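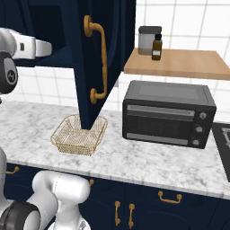

Checking arm clearance in the simulated kitchen cell

Run this check in the Garkley kitchen before loading a new door task.

1. Load the scene with the wire basket on the counter and the physics paused.

2. Open the upper cabinet door in steps of 5 degrees. At each step, read the gap between the lower corner of the door and the basket. If it is under 10 mm, move the basket.

3. Raise the gripper well above the counter, with nothing in it, and save the pose as home.

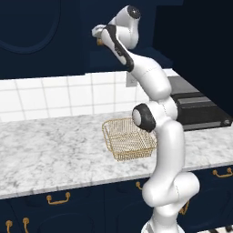 4. Play back 499 frames and check the log for self-contact at the elbow.

5. Send failed logs to Damir Dimitriou.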